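10/05/2021

Second go at the walnut ink, and I'm so much happier with this one! The April batch was a washed-out tea color on anything but the cheapest paper (Rekha says it has charm, she's being kind). So I started over with the husks Senthil brought in, 647 g of them, soaked overnight and then simmered with the lid half on until the whole place smelled like wet leaves.

Strained it twice through muslin. First pass was hopeless, sludge everywhere, so rinse the cloth in between if you're doing this after me. Gum arabic went in at the end, 20 ml, stirred in slowly. I didn't add any iron this time, want to see what the brown does by itself first.

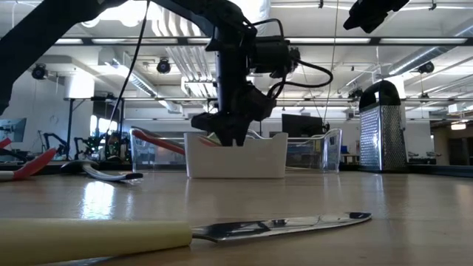 Swatches next. I did 74 strips, dip pen on the left and brush on the right, which took most of the afternoon and two podcasts. On the Cleda cotton the line stays crisp and dries to a really warm brown, almost red at the edges where it pools. On the Pärn sketch paper it feathers like crazy – little hairs coming off every downstroke – so I'd keep that pad for washes only. Balakrishnan thinks it's the sizing and he's probably right, but a bit more gum might help too.

Smell: strong. A drop of clove oil went in each jar against mold. I forgot it in April and we all remember the fuzzy lid.

Half the strips are taped up in the south window, the other half are in my drawer inside the blue folder (please don't borrow the folder, Ademir). I'll compare them in a month or so.

Still to do: try a pinch of iron in one small jar, ask Anitha if she has any more of the wide nibs, and buy muslin, we're out.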